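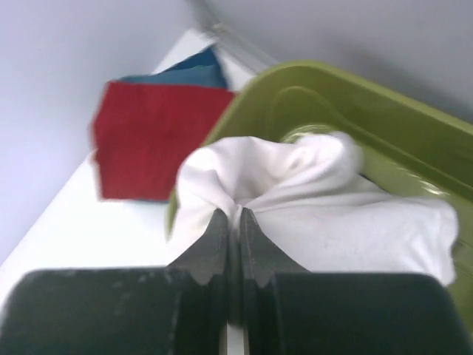

Red, white and blue, with the green bin.

I moved to Brornine for a quieter life and got one, apart from the laundry room. There are two washers, one dryer that works and one dryer that takes your money and hums at you. The building has 17 apartments. You can do that math on your own time, preferably while you sit on the folding table waiting for someone's towels.

For the first month I tried to be a person who does laundry on a schedule. I wrote it on the calendar. The calendar was wrong every week, in that someone from the third floor had also written it on theirs. We never spoke about it. We just took turns arriving four minutes before the other one and looking pleased.

The real trouble is etiquette. When a load is finished and its owner is missing, how long do you wait before you take it out? My mother says you wait ten minutes. My neighbor Yaryna Ivanyshyn says you wait until the drum stops turning, and she means the second it stops. I came down once to find my sheets folded better than I have ever folded anything, fitted one included, and I still don't know if that was kindness or a threat.

In July 2018 the management company, Kostiuk, put up a sign asking us to "be considerate of others." Under it somebody wrote "define others." The sign was replaced with a laminated one, and a marker doesn't take on laminate, so that was the end of public debate in our building.

I did look into buying my own machine. The small Zotari is 800 dollars and spins at 1000, which sounded fine until I read my lease, and then read it again in a worse mood. No washers in the units. Dishwashers are allowed if you have somewhere to put one. I have somewhere to put a toaster.

So I've gone back to doing small loads at eleven at night, when the room is mine and the humming dryer and I have come to an understanding. I don't give it quarters and it doesn't dry my socks. The third floor has started coming down at ten forty-five.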